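Prullari: a README for my jewelry and hair tie pile

Hi! Prullari is the folder where I keep my notes, lists and sorting rules for all the small stuff I wear on my wrists, around my neck and in my hair. It started in March as one long note on my phone, and then Khrystyna Kovalchuk asked if she could borrow it for her own drawer, so now it has a README. If you found it through her, welcome!

What's in the folder

pieces.txt is the main list, one line per piece. Each line has the type (bracelet, necklace, hair tie, loose charm), the main color, what it closes with, and a notes field where I ramble. It has 51 lines right now.

repairs.txt is for anything with a weak cord, a clasp that won't stay shut or a bead that has gone missing. I'm behind on this one.

trays.txt says which tray or box a thing belongs in. I rename the trays a lot (the one called Stillunness was a typo that I got fond of), so check the date column before you trust it.

old/ is everything from before I settled on the columns. Fredy Ríos keeps telling me to delete it and I keep not doing it.

How I sort

I do it on the bed, because my desk is always full and beads roll off it. Everything gets dumped out on the sheet first, then I pick up one piece at a time and decide. Stretchy things go together, anything with a clasp goes together, and coiled hair ties get their own corner since they love to grab onto chains. Charms with a letter on them are logged by the letter, so you'll see "charm, H, dark red, silver cap" as a full entry.

Trays are whatever I have around. A shallow cardboard one works great — you can see everything without digging, and it weighs nothing when you move it. I line mine with any printed card I've got so the bottom stays smooth. 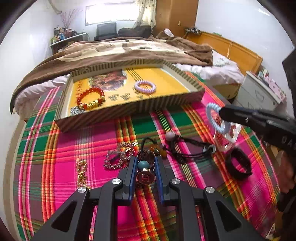
Should bracelets and hair ties be stored in the same tray?

For a day or two while you're sorting, sure, but for longer I'd split them up. Coils catch on little clasps and thin chains, and then you spend your evening picking them apart.

Color words

I stick to plain ones: red, dark red, brown, amber, lavender, light blue, teal, pale pink, black, gold, silver. "Gold" and "silver" are only about the color. I have no idea what most of it is made of, and I've stopped guessing. If something has a lot of sparkle I write "sparkly" in the notes and move on.

Known problems

Black cords all look the same in the list, so I've started adding the bead color. Sets are a mess too, and eight lines still say "goes with the other one," which was very clear to me at the time.

Using it yourself

Copy whatever you like! Swap in your own trays and colors, and keep the notes field, even if you think you won't use it. If you fix my spelling, send me the file back — Khrystyna did that in the spring and it was lovely.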